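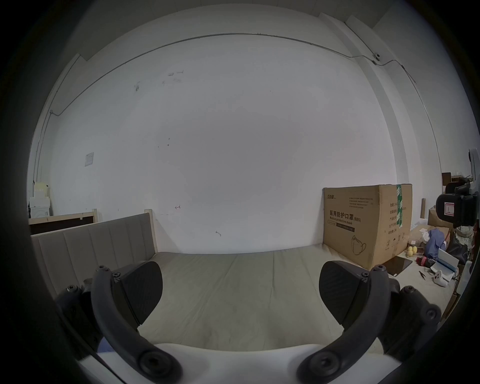
Dikatlow Shared Workshop, Home Robotics Group

3. Hand-held gripper

3.1 Construction

The hand-held unit reproduces the end of the arm without the arm itself. It was designed by Saulius Žukauskas and assembled at Dikatlow by Ona Ots and Aivar Vasiliauskas, using the workshop's own printer and hand tools. The same finger geometry is used on the Sulleo arm described in Section 5, so that a path recorded by hand can be replayed without rescaling the opening.

Figure 1 gives the view from the unit's camera in a bedroom. Two curved fingers enter from the lower corners, and each ends in a flat black pad angled towards the centre. The screw heads at the finger pivots lie near the bottom edge of the view, with the white plastic housing between them. The linkage arms are visible on the outer side of each finger. Both pads remain in view at this opening, and this is the condition on which the width estimate in Section 3.3 depends.

Figure 1. View from the hand-held gripper: fingers and pads in front of a bed with a light beige sheet. A large cardboard box stands on the right side of the bed.

3.2 Lens and mask

A wide lens was chosen to keep the pads and the surroundings in one picture. The cost is a dark circular border, which carries no useful signal and is masked before any further step. The mask is fixed per unit – it is drawn once after assembly and redrawn only if the lens is removed. In an earlier version, built in April, the lens holder could turn by a small amount under load and the mask drifted with it. Miroslava Demchenko replaced the friction fit with a clamped ring, and no drift has been measured on the present build.

3.3 Finger width

Opening width is read from the picture alone. The two pads are located, the distance between them is taken in the undistorted view, and a lookup table converts this to millimetres. The table was made with 4 spacer blocks, each measured at 4 positions along the pad. Maximum opening is 140 mm. Readings near full closure are less reliable, as the pads begin to hide each other's inner edges.

3.4 Backgrounds

Plain surfaces proved harder for camera tracking than cluttered ones. In Figure 1 the sheet and the mostly bare wall offer few stable points. Stronger features are found on the printed face of the box, the vertical stitching of the headboard and the mixed items on the floor to the right. The tracker was therefore set to keep weak points for longer before dropping them, at some cost in speed. The full set holds 1154 recordings, and Krystyna Piątek checked the tracking result of each by eye. Recordings with a visible jump in the path were set aside and are not used in Section 4.

Share (4)
Search this site Go
Contact the group | © Dikatlow Shared Workshop | Back to top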